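Undcombe to Brudmont in May, bus or car?

gumaro_c
Two of us, four nights, staying at a guesthouse outside Brudmont.

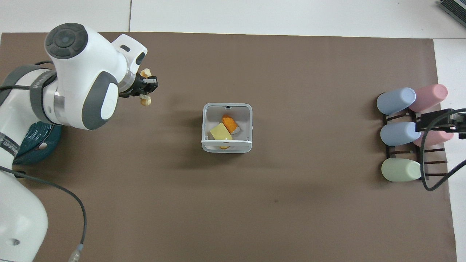
White arm, black gripper, brown mat.
Is the bus okay or should we rent a car?

obed.arthur
Bus. It cost me 200 each way and dropped me in the main square. Parking there is a pain.

MBellamy
Disagree. The last bus back leaves before dinner, and the Oyelaran falls are a long walk from any stop. We paid 3,000 for a car for the whole stay and used it every day.

obed.arthur
You can get a shared taxi to the falls for 300.

MBellamy
On weekends, yes. We waited over an hour on a Tuesday.

gumaro_c
Leaning toward the car. Is the hill road bad in rain?

kristaps_k
Slow after Durkari but paved. Fill up before you leave Undcombe.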